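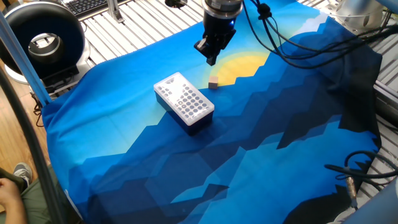
山並みと太陽の図柄をプリントした青色の布

会社概要・ごあいさつ

株式会社カネコ染布(Kaneko)は、布地へのプリントと縫製を手がける会社です。風呂敷、のれん、テーブルクロス、店舗装飾用の幕など、暮らしと商いの場で使われる布製品を、図案の作成から仕上げまで一貫してお引き受けしております。

代表あいさつ

平素より格別のお引き立てを賜り、厚く御礼申し上げます。
当社は手ぬぐいの染色を請け負う小さな工場として出発いたしました。その後、取引先の皆様のご要望にお応えするなかで広幅の布地を扱うようになり、現在では顔料プリント、反応染料プリント、昇華転写の各方式に対応しております。
布は、使われる場所によって求められる性質が大きく異なります。屋外に掲げる幕には日光への強さが、食卓に敷く布には洗濯に耐える色の定着が必要です。当社ではご注文の際に用途を詳しく伺い、生地と染料の組み合わせをご提案することを基本としております。
今後とも変わらぬご愛顧を賜りますよう、お願い申し上げます。

代表取締役 星野 健太

事業内容

一、布製品の企画、図案制作およびプリント加工
二、風呂敷、のれん、幕類の縫製
三、生地見本の作成および貸し出し
四、図案の保管と再版

自社ブランドについて

「Wenico(ウェニコ)」は、室内で用いる布製品のブランドです。山、海、田畑など各地の風景を題材とし、色数を抑えた平明な図柄を特徴としております。新柄は毎年10月に発表いたします。
「Tivoron(ティボロン)」は、店舗および催事向けの大型布製品を取り扱うブランドです。防炎加工を施した生地もご用意しておりますので、設置場所の条件とあわせてご相談ください。

図案資料室

本社二階の資料室には、創業期からの図案3,669点を収蔵しております。このうち696点は複写を終え、商談の際に画面でご覧いただけます。原画の閲覧をご希望の場合は、事前に営業部までお申し込みください。退色が進んでいるものについては、閲覧をお断りすることがございます。

品質管理

プリントを終えた布地は、蒸しと水洗いの工程を経て、検反台で一反ずつ確認しております。色合わせには初回納品時の端切れを用い、再版のご注文にも同じ見本を基準としてお応えいたします。洗濯、摩擦、汗、光に対する染色堅牢度の試験結果は、ご依頼に応じて書面で提出いたします。

ご注文の単位

既製柄は100枚より、別注柄は1,000枚より承ります。のれんおよび幕類につきましては、一枚からのお見積もりが可能です。図案の持ち込みに際しては、著作権の所在をあらかじめご確認くださいますようお願いいたします。

関連会社

株式会社オルケン(Orken)
縫製および梱包、発送業務を担当しております。

お問い合わせ

営業部 受付時間 午前9時から午後5時まで
生地見本のご請求は、お問い合わせフォームより承っております。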